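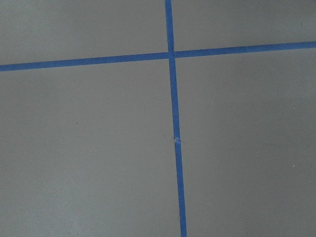
**Robot arm club opens its doors at Hommont**

8 Jun 2024

It was a lovely, busy afternoon at the Hommont workshop, where the Skurkura student robotics club invited families and neighbours in to see what the members have been up to since September. Over 100 people came through, which is a good many more than the tea urn was ready for!

This year's project is called Urnero, and it sounds simple enough until you try it: teach a robot arm to pick up fruit and vegetables and set them down on the right plate. The students have marked out their table in blue tape (a job that took longer than anyone expected) and have logged 373 practice runs so far, 213 of them counted as clean.
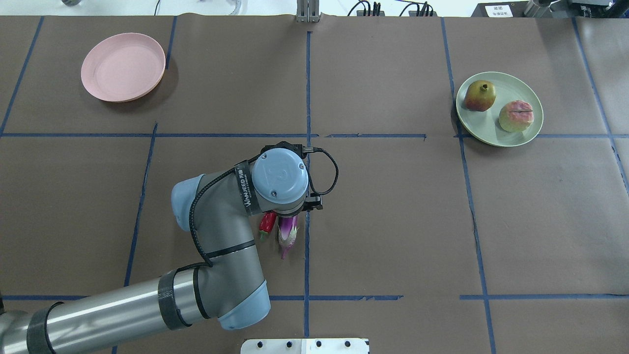

*The Urnero arm at the table, with a chilli pepper and an aubergine beneath the gripper.*

The club now goes on to the Vachon schools meet, where each team gets 2 rounds at the table and may bring its own vegetables. New members are very welcome, whether or not they have ever written a line of code, and forms can be picked up from the workshop desk.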